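Notebook, Jul 9, 2022: procession candles, burn tests cont'd

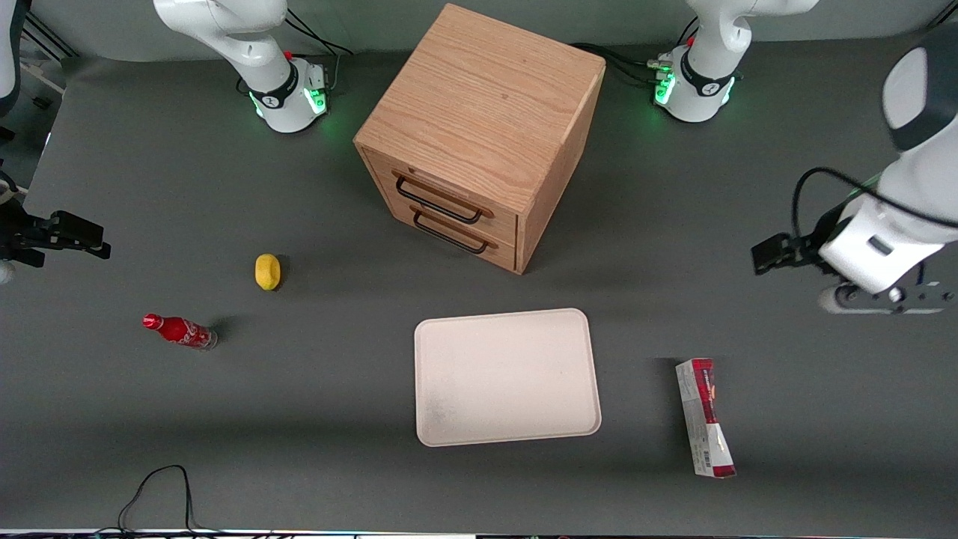

Feast & Procession Workshop, Grallano

Second round on the candle cups for the August procession. Fire marshal wants an answer on open flame on the church steps before he signs, so trying to get numbers down while I remember them.

Wax: Jilura sent the new batch, lot 2903. Softer than last year's, lot 1933. Dents with a thumbnail. Smells fine. Wick seems the same braid but haven't pulled one apart yet.

Set 12 candles from 2903 in the old paper cups, fan on low, held at walking angle. Guttered on the windward side, all of them sooner or later. Drips ran over the collar and onto the hand side. Paper browned but didn't catch. Not happy with browned.

Same again in the Clemeo glass cups. Much better in the fan. Glass gets too hot to hold near the rim once the candle is down to the last third, ok lower down where the hand goes. Kids will not hold it lower down. Need a sleeve or a handle. Asif Rind says felt, I say no felt anywhere near this. Cork maybe? He is going to look for cork.

Tipped one glass over on purpose, lit. Went out by itself. Tipped another, did not go out, wax pool kept burning on the tile til I put the lid on it. So one and one, which tells me nothing. Do a proper run of these next time and write down how full the wax pool is.

Route: steep bit down from the Nimri chapel is still the problem. Wind comes straight up it after sunset and everybody bunches at the turn. Last year people were relighting off each other there, arms across, veils and all. Would like a relight stand at the bottom w/ a bucket of sand and one grown-up in charge of it. Banner bearers don't carry candles, that was agreed, make sure the new ones know.

Statue platform: NO real candles on it. Battery ones only. Florist wants real ones for the look. Told her no, she will ask again.

Storage: box 2267 is the leftover paper cups, some damp at the bottom, mark them practice only. Do not let them get handed out agian.

To do
- cork samples (Asif)
- tip-over run, glass, different fill
- old lot 1933 in glass, to compare
- ask Jilura if they still make the harder wax
- call marshal back re steps
- more matches, long ones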